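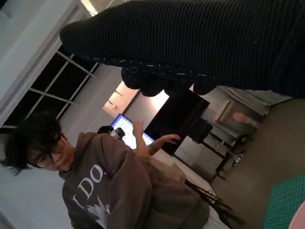

Dark-rimmed glasses and a loose hooded sweatshirt, good company for a cold morning.

The Standden Wool Throw

We have been selling blankets at Cirico for a good while now, and if you have ever called the shop you know we can talk about them until your coffee goes cold. The Standden is the one we keep coming back to. It's a big, soft, slightly heavy throw, woven for us at the Dakmont mill, and it is the blanket most of us have on our own couches at home (some of us have two, and one of those lives in the car).

The wool is washed before it is spun, so you won't get that scratchy feeling on your neck that puts so many people off wool in the first place. It has a little weight to it, enough that it stays put when you turn over, and the fringe is twisted by hand at both ends. After a winter or so it gets softer still, and we think it looks better for it!

Choosing a color

The Standden comes in 8 colors, from oatmeal and moss through to a deep barn red. Magenta and purple side by side, like the panel here, make a lively pair, and we had those two in mind when we added Foxglove and Plum to the range last March. They are brighter than they look on most screens, so please do ask for a swatch before you order. We mail them free and you don't need to send them back.
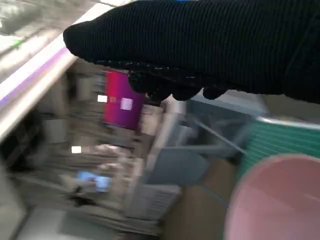
Washing a wool throw is much easier than people fear. Fill the tub with cool water, add a capful of wool soap, push the blanket under and leave it alone for a while. Don't wring it. Roll it in a towel, press, and dry it flat out of the sun. Black is the shade that shows up every bit of lint, and fine ribs like the ones on the black fabric here will hold on to it too, so if you pick our ribbed Chamoun throw in Coal, keep a soft clothes brush handy.

Details

Size: 54 by 72 inches, plus fringe
Fiber: pure wool
Colors: 8
Made at: Dakmont mill
Care: hand wash cool, dry flat
Shipping: leaves our shop within 7 days

We weave the Standden in runs of 500, and when a color sells out it can be a few months before it comes around again. Leave us your email and we'll write when it does.

Page updated Jan 3, 2020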